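Week 7: The Origin Story and Other Sales Tools

Notes for Illustration and the Horror Market, Rowena Dela Peña's section

Read the Cabrera packet before Saturday. If you only have time for one piece in it, make it Florante Lagman's artist bio, the long one, and mark every sentence you think could be checked. Last year's group found two.

1. The bio as a genre

Almost every dark artist's bio has the same opening. The child draws monsters, the teacher is worried, the parents pray or phone somebody. I have read maybe 600 of these and I don't believe most of them. Plenty of children draw monsters. The ones who grew up to paint kitchens don't put it on their websites.

What the story does is claim that the taste came first and the market came later. Sometimes that's true. Lagman was painting cereal boxes and greeting cards until he was thirty-four, and his first skull was a paid job for Gemgate, a magazine that needed a cover in four days. Neither fact is in the bio.

2. The Gemgate covers

Look at the covers in order. The early ones are loose and a bit clumsy, with a lot of brown. By the second year there's a house style: one figure, light from below, lettering kept off the face. Jericho Padilla's essay calls this "a shared nightmare." I'd call it an art director with a fixed template and a printer who couldn't hold detail in the shadows. Padilla never mentions the printer - read him with that in mind.

Gemgate's claimed print run was 3000. Aiman Tarigan, who handled subscriptions, remembers it as some 100 paid copies and a lot of boxes. Nobody's memory is a ledger, his included, but when a bio says "widely seen" you should ask by whom.

3. "Outsider"

A word to be careful with. Renato Ignacio is sold as an outsider in the Hendent catalog and had two years of art school in Istthorpe. He left without finishing, so the catalog writer isn't lying exactly. Compare the prices of his work before and after the word starts to appear. Then look at whether the pictures changed. I can't see that they did, and I've had students argue with me for a full class period on that point. You're welcome to try.

For Saturday

Bring one page on any bio in the packet. Separate what the artist says, what a dealer or editor says, and what the pictures themselves can support. Don't write me your own bio unless you're prepared to have it treated the same way.

Lagman's October cover is on the reserve shelf. It can't leave the room, and please don't use the flatbed on it, as the spine has already gone once.

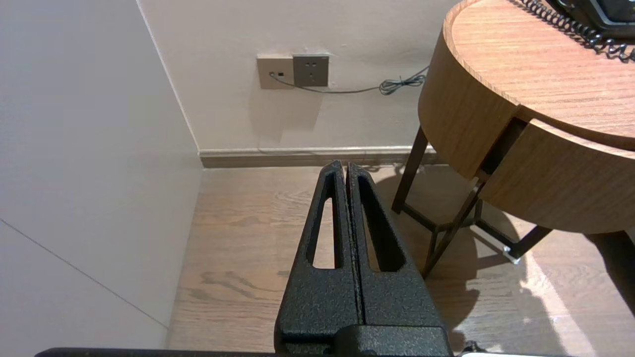

If the shelf copy is out, ask at the desk for the second one, which has the back page missing but is fine for our purposes.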